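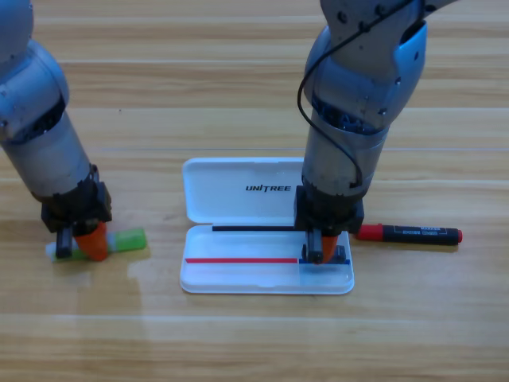 Home TV & Games Reviews Recipes Contact

Staken by Nalavix: a game show night in a box

By Danica Skála
20 December 2023

112 shares 20 comments

I grew up in a house where supper was timed around the quiz shows. My father shouted the answers at the set, my mother shouted them sooner and got them right, and I have wanted a buzzer of my own ever since. So when Nalavix put out Staken, a home quiz set that promises "the full studio feeling," I bought one with my own money and have been making people play it since June. We've had it out on holidays, on rainy evenings, and once at a baby shower in Burkitdale, where it went over better than the cake.

In the box you get four buzzers, a host's console with a little speaker, a stack of category cards, two thick question books and a score pad. The lid says 3,802 questions and I'm happy to take their word for it. After all these months I've had maybe two repeats, and one of those was my own fault for losing my bookmark.

The play will feel familiar if you've ever watched daytime television. The host lays out five categories, somebody picks one, the host reads the clue and the first to buzz has five seconds to answer. Wrong answers cost you. After three rounds there's a final question called the Stake, where everybody writes down how many points they'll risk, and then you get 20 seconds of music while you all scribble. The music is wonderful! It's a daft little tune with a xylophone in it, and my nephews now hum it whenever anyone is trying to decide what to order in a restaurant.

Now, the buzzers, which are what I'd want to read about if I were you. They are quick and they are fair. The first one pressed locks the others out, its light comes on and the console plays that player's own sound (there's a horn, a doorbell, a duck and something I can only describe as a spring). I've tried other sets where two lights came on together and you spent the evening arguing, and that hasn't happened with this one. They're cordless too, so you can sit on the couch with one in your lap. The battery doors are held shut with tiny screws, which is sensible with children in the house but a nuisance when the duck dies in the middle of round two. 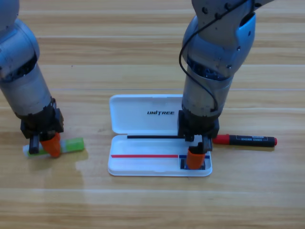 The console is where I have my grumbles. It's handsome enough, but it's light, and the feet underneath are hard plastic where they ought to be rubber. On a tablecloth it stays put. On a wood top with some gloss to it, like the honey-brown one in the photo, it wants to travel every time the host gives the reset button a good firm press, and game show hosts do get firm as the evening goes on. I've put a folded dish towel under mine. The volume also has only two settings, and the lower one is still loud enough to wake a napping uncle.

The questions themselves are a pleasure. They were plainly written by people who like quizzes – they read well out loud, they don't run on, and there's usually a hint tucked in the wording so you have a fair shot even if history isn't your thing. Sports and old movies are strong. The music category leans toward my age group, and the teenagers did complain. Pronunciations are given in brackets for the harder names, and as somebody with an accent mark in her own surname I was touched by that.

I did most of my hosting with Glenys Pearce, my partner on pub quiz nights, and we disagree about the scoring. The top clues are worth 200 points each and you can't raise them in later rounds, so a player who gets off to a good start can be hard to catch. Glenys likes it that way. I'd have doubled the values for round three, and when it's my turn in the host's chair that's what we do.

There is also an add-on book, the Krūmiņa pack, named for the puzzle writer who put it together. It's 112 pages of word games and before-and-after clues, and it's a good deal harder than the main set. I'd leave it until your regulars are warmed up. Our first try ended with everybody below zero, and a lot of giggling, and one guest who went to do the dishes.

Who's it for? Families with kids of ten or older, I'd say, and any group of friends with at least one ham who wants to host. Four players is the limit with the buzzers provided, but teams work very nicely and the shyer folks seem to enjoy it more that way. Two people can play with one of you hosting, although then only one of you has anything to buzz for.

I'd give it four stars out of five, and the missing star is for the feet and the volume. If Nalavix ever sells a heavier console on its own I'll buy that too.

Liked this review? Sign up for our newsletter and get TV and games news in your inbox.

This site uses cookies to remember your preferences. Accept Manage settings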